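Things I Put On A White Table

Saturday, August 22, 2026

I bought a white table. I know, I know. Everybody who has ever owned a white table told me not to, and I did it anyway, because the old one from Brusberg had a wobble that no amount of folded cardboard could cure and I was tired of chasing my coffee across it.

The old one came with me from the apartment on Sepúlveda Street in 2021, and it was brown, and it forgave everything. Crumbs, ink, the time I glued a shoe on it. You could leave a whole week of life on that table and from the doorway it still looked fine. I loved it for that and I also think it made me a slob.

So now I have the white one, plus a big white sheet of craft paper I've been laying over it when I do anything messy. And what I've learned in one summer is that white shows EVERYTHING. I had no idea how much stuff floats around a house and just lands. Pepper. Thread ends. Those little gray bits that come off an eraser. I wipe it down after breakfast, I come back with my tea, and there's a new speck sitting there like it pays rent.

The other thing is the shadows. With the brown table I never saw a shadow in my life, and now I get these big soft gray ones that I keep trying to wipe off with a cloth. I did it twice on Tuesday! Same shadow!

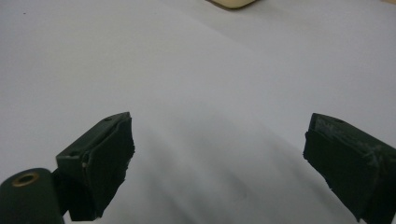

White, white, more white, and one tiny dark speck up toward the left.

My plan for the table was to clear it completely every night. Five minutes before bed, everything off, no exceptions. It went pretty well at first. Then in April I got back into sorting buttons (long story, my aunt's tin, there must be a hundred cream ones that are all slightly different creams) and the plan sort of fell over. Cream on white is a terrible idea, by the way. I'd sort a whole row, look away, look back, and have to go hunting for them with my fingertips. I ended up borrowing a dark green tea towel to sort on, and that worked so much better that I'm a little annoyed I didn't start there.

What did stick is the tray. I picked up a shallow one at Nonero when they were clearing out the garden section, and anything I'm in the middle of goes in it — mending, buttons, the mail I'm pretending I haven't seen. At night I lift the whole tray onto the bookcase and the table is clear. Is that cheating? Maybe a bit. It still feels great to come down in the morning to a bare table.

For cleaning, I tried the Bisow spray a reader recommended and it was okay, but it left streaks when the sun came in low, so I went back to warm water and a drop of dish soap. Dry it right away with a second cloth or you'll see every swipe you made. Pencil comes off with the same eraser that made the mess, and then of course you have to wipe up after the eraser.

I still haven't decided about chairs. The brown ones look wrong next to it and I refuse to paint them in this heat. If you have a white table and chairs that go with it, send me a picture, I'd love to see what you did.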